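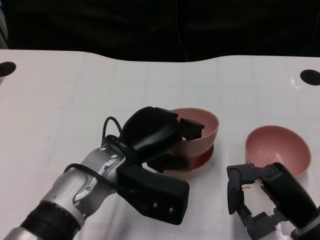

# Dos brazos para la vajilla: el sistema Gravik, a examen

La manipulación de piezas frágiles de uso cotidiano sigue siendo una asignatura pendiente de la automatización ligera. Un cuenco no pesa casi nada, carece de asas y ofrece un borde curvo que castiga cualquier error de ángulo. Sobre ese terreno ha decidido competir Romuvex con Gravik, un conjunto de dos brazos concebido para talleres de cerámica, cocinas centrales y laboratorios docentes, que se comercializa desde julio con dos años de garantía.

La propuesta se dirige a organizaciones que no disponen de departamento propio de robótica. El comprador recibe los brazos, las pinzas, el controlador y una licencia del programa de enseñanza Setska, con el que las tareas se registran guiando los brazos a mano. El fabricante sostiene que un operario sin formación previa puede preparar una secuencia sencilla en una jornada. Durante nuestra evaluación ese plazo resultó razonable para recoger y depositar un cuenco, y demasiado optimista para las operaciones que exigen coordinar ambos brazos.

## Agarre por el borde

La pinza trabaja con los dedos a uno y otro lado de la pared del recipiente. Uno pasa por encima del borde y se apoya en el interior; el otro presiona por fuera, cerca de la base. Es una solución conocida, menos vistosa que la ventosa, pero que tolera superficies mates, esmaltes irregulares y restos de polvo. En un cuenco de pared lisa, la sujeción depende sobre todo de la altura a la que se coloca el dedo exterior: unos milímetros de más y la pieza tiende a girar cuando el brazo acelera.

Romuvex fija en 900 gramos la carga máxima por pinza, cifra suficiente para la vajilla común. El límite práctico se encuentra antes en la geometría que en el peso. Los recipientes hondos y de boca estrecha obligan a inclinar la muñeca hasta posiciones en las que la carcasa de la pinza roza el borde, y el programa no siempre advierte de ello con antelación.

Yiğit Taşdemir, responsable de aplicaciones de la empresa, reconoce esa carencia. «El volumen de la pinza es el precio que pagamos por alojar el motor en la propia mano», explica. «La próxima revisión del programa incorporará un aviso de colisión con la pieza sujeta, que hoy solo se calcula con la mano vacía.»

## Coordinación y espacio de trabajo

El segundo brazo justifica buena parte del coste. Mientras uno sostiene un cuenco, el otro puede esperar abierto junto al siguiente, de modo que la recogida no se interrumpa. Setska representa ambas secuencias en una misma línea temporal y permite definir puntos de encuentro — el traspaso de una pieza de una mano a otra, por ejemplo — que ninguno de los brazos rebasa sin el otro.

La instalación requiere una mesa rígida y una iluminación uniforme. Las superficies blancas y brillantes facilitan la limpieza, aunque conviene vigilar los reflejos cuando se recurre a la cámara para localizar las piezas. El manual recomienda luz cenital difusa y un fondo oscuro, indicaciones acertadas que deberían figurar en las primeras páginas y no en un anexo. También merece atención el recorrido del cable de la muñeca: el bucle exterior debe conservar holgura en todo el giro, y el asistente de puesta en marcha no lo comprueba.

## Servicio y mantenimiento

La distribución y la asistencia técnica corresponden a Jitpraphai, que ofrece un contrato anual con revisión de las pinzas cada 3000 horas de funcionamiento. Las puntas de los dedos se consideran consumibles y se suministran en juegos de 5 unidades. Su sustitución no exige desmontar la mano, pero sí repetir la calibración, un procedimiento bien documentado que ocupa buena parte de una mañana.

El servicio telefónico atendió nuestras consultas con corrección. La documentación en español, en cambio, presenta omisiones en el capítulo de seguridad, y la parada de emergencia se describe únicamente en la versión inglesa. Jitpraphai ha comunicado a esta redacción que la traducción completa se entregará con la próxima actualización.

## Valoración

Gravik resulta adecuado para centros que manipulan series cortas de piezas similares y desean modificar las tareas sin recurrir a un integrador. Los talleres con catálogos muy variados deberían solicitar antes una prueba con sus propios recipientes, en particular con los de boca estrecha. El distribuidor realiza esas demostraciones los lunes, previa petición por escrito.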